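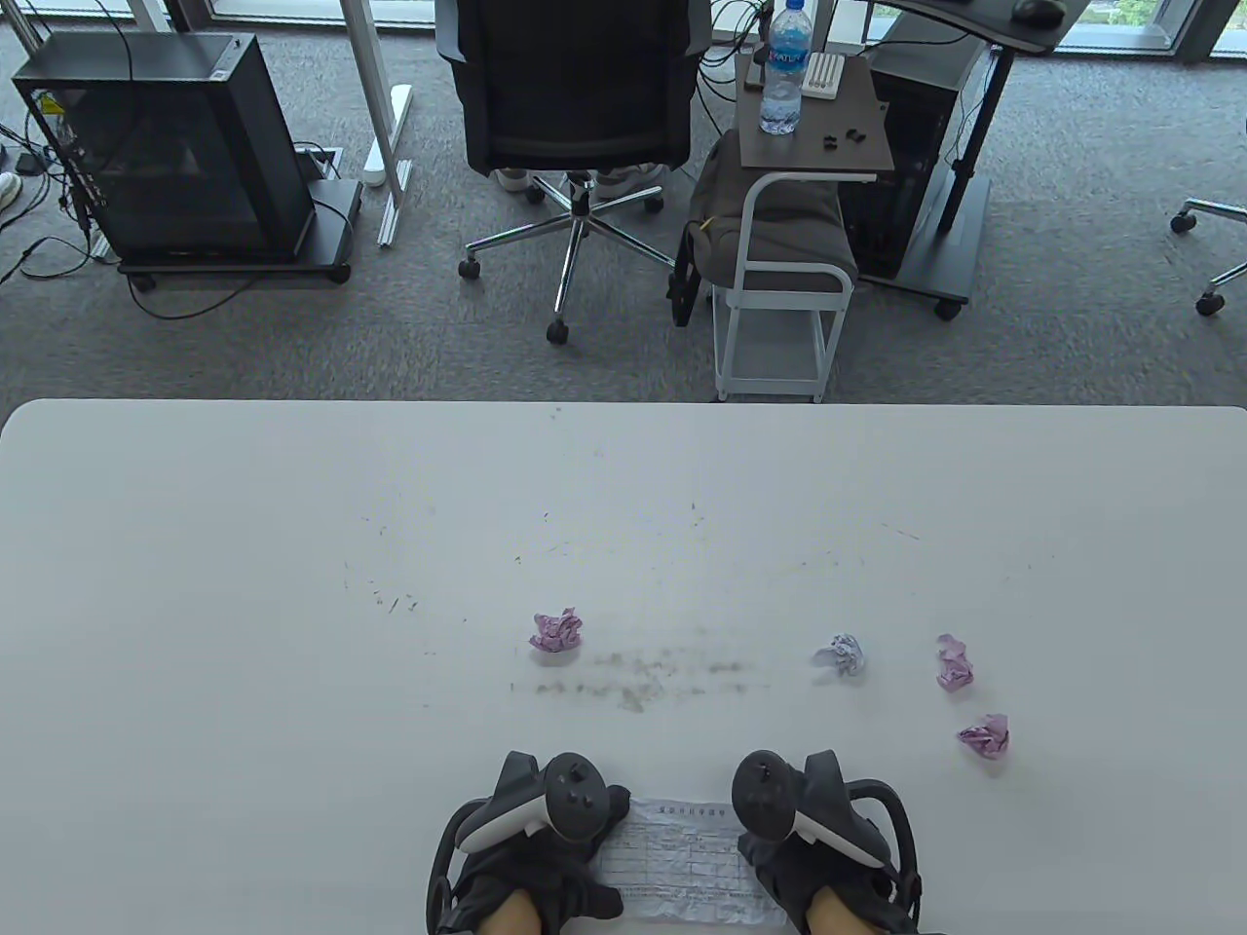

How do you get a crumpled receipt flat enough to file or scan?

Open it out by hand on a hard, clean table, smooth it from the middle towards the corners with your palms, then leave it under a heavy book overnight. For most slips that is all it needs. The rest of this page is about the slips that need more, and about the advice I would ignore.

Start with the iron, as everybody suggests it. Most till receipts are printed on thermal paper, and thermal paper goes dark when it gets hot. I tried a cool iron through a tea towel on an old parking slip and got a grey rectangle with no prices on it. The same goes for hair dryers and hair straighteners. If you aren't sure what you've got, scratch a blank corner quickly with a fingernail. A dark line usually means thermal. Ordinary printed forms will stand a cool iron, but I still wouldn't bother for something that is going in a folder.

Misting with water is the next favourite. It does relax plain paper a bit. It also cockles it, and inkjet printing will run. Leave the spray bottle under the sink.

Opening a tight ball

Don't pull two corners apart. Find a loose edge and ease it out a little at a time, turning the ball as you go. Thin coloured paper tears along the sharp creases, and pink or pale blue copies from a duplicate book are some of the worst for it. Check every ball before it goes in the recycling if you've been clearing out pockets or a desk drawer. I once threw away the guarantee slip for a Cidberg kettle this way, and naturally the kettle went two weeks later.

Gloves or bare hands?

I've seen cotton gloves recommended for this. For old letters, maybe, though I'd want to feel the paper. For household receipts, clean dry hands are fine. What does matter is hand cream, which some thermal print reacts badly to. Thin fabric gloves won't hurt if you have them on already, but you'll find the edges harder to pick up.

The weight

A fancy document press is a waste of money. Agbeko sell one, and a reader, Edem Atinga, wrote to tell me it beat a dictionary easily. It may do. Mine came out the same under a casserole dish with a sheet of plain paper in between. Put the slip face up, fold nothing under, and give it 11 hours or so if it was balled up hard. Creases will still show. You want it readable, and a phone will read a creased receipt perfectly well once it lies flat.

Scan or photograph it the same day. Thermal print fades whatever you do, and faster in plastic wallets. I kept 19 in a Womico wallet and could read 2 of them by the following July.

Marks on a white table

Scuffs and grey smudges on a white top are often only surface dirt. Try a damp cloth with washing-up liquid first, then a paste of bicarbonate of soda on a soft cloth, rubbed lightly. Melamine sponges do work, but they are a fine abrasive and will dull a glossy finish. Clitedik's table wipes did nothing for me that the washing-up liquid hadn't. Real scratches stay put. Anything sold to "lift" them is filling them with wax, and you'll be doing it again in a month.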